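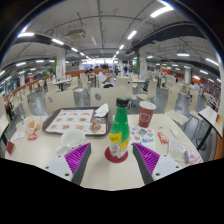 The Lunch Hour Is Shrinking and Borkinach Noticed

Eleven minutes. That is how long the woman next to me took over a bowl of bean soup, bread included, coat on. She checked her phone twice and was gone before my order number came up.

Borkinach used to shut for lunch. Properly shut. The bank, the hardware store, the post office – doors locked at noon, back at two. Older people still plan their day by it, even though the last of the shops gave it up years ago. Ask when someone is coming by and you get "after lunch," and that can mean anything up to 3 o'clock.

Now the town eats fast, or eats at its desk, or skips it and buys a pastry at the bus station around four.

Petrică Ilie has run the canteen at the Vustosent furniture works since the place had three shifts. It has one now. He does the soup himself, starting at 5:30, and he is not sentimental about any of it. "They used to sit," he told me. "Cards, arguments, somebody's kid getting married. Then the break went from an hour to thirty minutes and that was that. You can't play cards in thirty minutes. You can hardly get through the line."

The line, by the way, is the thing everyone complains about. More than the price. More than the potatoes.

He tried a second register in May. It helped a bit. What helped more was putting the bread at the end and not the start, so people quit standing there picking over rolls while everyone behind them fumed. Small stuff. He has a notebook of it.

Across the river it is a different story, or the same one with nicer chairs. Rusu, the bakery, closed its back room and put in a takeout window. Seven tables gone. The owner's daughter runs the window and says mornings are up, noon is up, and she misses the old guys who would nurse one coffee til half the day was gone. They have moved to the bench outside the pharmacy. In the rain they move to the pharmacy.

Is any of this bad? Depends who you ask. The younger people I talked to mostly want out the door earlier. A short lunch means leaving at 4:30, means daylight, means the kid's practice. One guy at the tire shop looked at me like I was nuts when I asked if he would want the full hour back. "To do what?"

Fair.

But Ecaterina Munteanu would like a word. She taught at the high school most of her life and since retiring she has hosted a Friday lunch in the old Dollach hall, the one by the mill. Long tables, one dish, you pay what you want into a cookie tin. It starts at noon and she won't let the dishes be cleared before one. People have tried. She takes the plate right back out of their hands.

It began with neighbors. Then the neighbors brought a cousin, the cousin brought the whole road crew. On a good week there are nearly 2,000 cabbage rolls – her claim, and when I raised an eyebrow she told me to come peel onions and find out. I went. I peeled. I lost track somewhere in the second pot but I'll say it was a lot, and my hands smelled til Sunday.

What struck me was how loud it was. The canteen is quiet, spoons and trays. The hall you could hear from the parking lot. Two men were fighting over a fence line that as far as I could tell was settled before either of them was born. A nurse coming off nights was asleep sitting up, and people just passed the salt around her.

Most of them can't stay the whole hour. They come anyway, eat half, wrap the rest in foil. Munteanu has given up objecting to the foil. She buys it now, the wide rolls, and keeps it by the door next to the tin.

Ilie has never been. He works Fridays, obviously. But he sent over a crate of bowls the canteen didn't need anymore, and she sent back rolls, and he ate them standing up by the dishwasher. Took him 3 minutes, he says. Needed more dill.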